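Letterpress and bindery notebook
2024-06-26

Page proofs of the Delaunay letters, second pass. Humid. Coffee machine in the front room has given up again, so expectations are low all round.

Where we are: gatherings one through six are imposed and folded as dummies. Gathering seven is waiting on the editor's decision about the hen letters. There are a great many hen letters. The two correspondents wrote to each other for eighteen years and I would put a third of that down to poultry, another third to who owed whom a reply, and the rest to God, the price of paper and a disputed translation. The book is better for the hens, I think, but they do push us past the page count in the contract.

Paper. Ran the Hutine cream against the Brarine white on the same forme. The Hutine takes ink well and is kind to the italic, but it curls toward the grain if you so much as look at it. The Brarine lies flat and has the charm of a tax form. The series editor wants cream. The series editor doesn't have to jog the stack. Settled on the Hutine, stored under boards overnight, and we'll see how it behaves by Friday.

Edition is 500. Of those, 18 go into quarter cloth for the subscribers and the rest are sewn paperbacks. I had written 80 on the job ticket in a hand nobody could read, including me, and came very close to cutting cloth for it. Ticket now rewritten in capitals.

Things found in the proofs:

Page 41, the running head says "Leters." Survived two readers and a spellcheck.

Page 66, footnote refers the reader to a letter we cut in May. Either restore the letter or drop the note. I vote drop, as the letter was mostly about drainage.

Page 103, the long dash before the signature turns up as two hyphens in the older files and as a proper dash in the newer ones. Fixed with a search, then unfixed in the four places where the writer typed two hyphens on purpose and later complained about his typewriter for half a page.

Page 118, a line from the Eletholm poem is quoted three different ways in three letters. Leave all three. The man was quoting himself from memory and got it wrong each time, and it would be rude to help.

Sewing. Tried the dummy on 2 tapes and the spine rolled when opened flat. Went up to three and it sat properly, though it costs another needle pass per section. Thread is the 30/3, waxed. The unwaxed squeaks, and by the fourth section I start to take it personally.

Glue: the PVA from the new tub is thinner than the last one. First coat soaked between the gatherings on one dummy and pages 32 and 33 are now joined for life. Second dummy got a drier brush and a longer wait, which worked. Please don't thin this tub, whatever the sheet on the wall says. The sheet on the wall was written for the old tub.

Cover. The title still looks cramped in 24 point. Set it in 18 with more air and it suddenly looked like a book someone might buy. Rule under the subtitle has gone. The publisher's mark on the spine prints upside down if the spine is read the French way, and a short argument on this point was held with the cutting mat, which lost.

Still open: who writes the back cover copy. The current draft calls the letters "luminous" and the friendship "unlikely." They were two literate men of the same age living an hour apart. I've seen less likely.

To do before the November list closes: order headbands, chase the permission for the Eletholm lines, decide on the hens, and find the bone folder, last seen marking somebody's place in a dictionary.

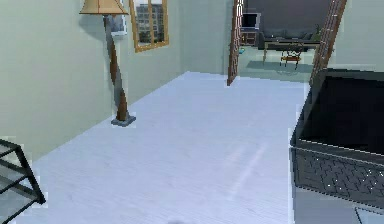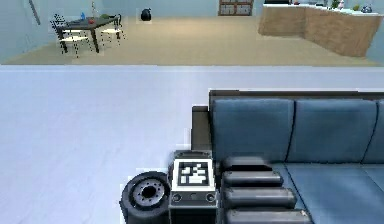
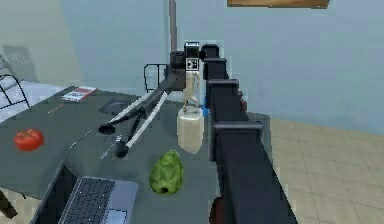
Rendered interiors: floor lamp by the window (first), blue sofa (second), dark tabletop (third).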